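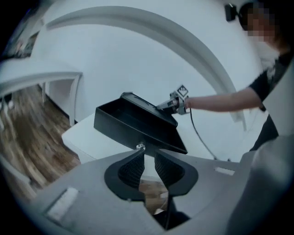
Sleep gummies: what the Horrocks trial does and doesn't show

If you've been in a drugstore since October, you've probably seen the display for Jovcombe, a magnesium gummy sold as a way to fall asleep faster. The box says "clinically studied." That's true as far as it goes, so we read the study.

It was run at a sleep clinic in Floltport and paid for by Horrocks, the company that makes the gummies. It started with 200 adults who said they slept badly. Half took two gummies an hour before bed and half took a look-alike with no magnesium in it. By the end, 50 people had dropped out, most of them from the gummy group, and the report leaves them out of the results. Stomach trouble is a well-known side effect of magnesium, and we'd like to know how many quit over it. The report doesn't say.

Among those who stayed, the gummy group fell asleep 11 minutes sooner. That number comes from sleep diaries filled in the next morning – no monitors, no overnight testing. People are poor judges of when they dozed off. Total sleep time was the same in both groups, a finding that gets one line near the back and no space at all on the box.

None of this proves the gummies are useless. It does make "clinically studied" a pretty thin claim to pay extra for. A second trial is planned in Clarken, again with Horrocks money, and we'll read that one too.

If you have kidney disease or take antibiotics or thyroid pills, talk to your pharmacist before taking any magnesium product. Bring the box with you.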